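Success rates need a denominator

A manipulation result usually reaches readers as one number. A policy grasps the object in so many percent of trials, the number sits in a table next to a lower number, and the paper moves on to its discussion. My argument is that this figure is close to meaningless unless the starting conditions of each trial are published with it, and that the field should stop accepting it alone.

The Grumau comparison is the case that changed my mind. Syafiqah Tjoa's group ran a learned grasping policy against a scripted baseline over 1164 trials on small household items. The learned policy won by a wide margin. The group then did something few groups do: it released the first wrist camera image of every trial, successes and failures together. Bogumił Ziółkowski sorted those images by the initial offset between the fingers and the object. In most of the trials the object started almost directly ahead of the gripper. Once he restricted the comparison to the 121 trials with a large offset, the margin between the two methods shrank until I would not want to defend it.

None of this was misconduct. The operator resets the object by hand, and a hand tends to put things back where they were last time. After an hour of resets, the distribution of starting poses is narrow. The policy is then tested on the same narrow distribution it was trained on, and the reported rate describes the operator's habits as much as the method.

The usual defense is that randomization is stated in the paper. It is, often in one line: "object poses were randomized within the workspace." That line does not say who randomized them, over what area, or whether rotation was included. The Morgan protocol is better. It draws a pose from a seeded list and projects it onto the table before each reset. It adds roughly 17 seconds per trial. I have heard this called too expensive by people who spend weeks tuning a learning rate.

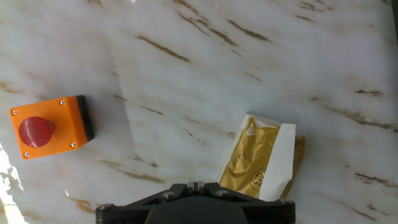

Initial images carry information that a pose table leaves out. A pose table gives position and angle for a rigid body, and many of the objects worth testing are poorly described that way. Take a small packet of crinkled gold foil, partly wrapped in white paper, lying on veined white marble just ahead of the fingers and slightly to the right. The foil throws highlights, the polished stone throws more, and the paper flap is close in color to the table. Two coordinates and an angle record none of that, and a depth estimate on such surfaces deserves suspicion. With the image on file, a reviewer can ask whether glare predicts failure. Without it, the question cannot be posed.

Storage is no longer a serious objection. One compressed image per trial is small next to the training data, and labs already keep that. The stronger objection is labor: somebody must check that images and outcomes line up. Gundlow handles this by writing the outcome and the image index in the same log entry, and a trial with a missing image is void. It is a blunt rule — and it works without further supervision.

I would ask for 4 items with any reported success rate: the first image of each trial, the outcome, the reset procedure, and the seed if there was one. The Prirnatum benchmark already requires the first two. Its maintainers should add the others before the next round of submissions opens in February, and should decline to rank any entry that omits them.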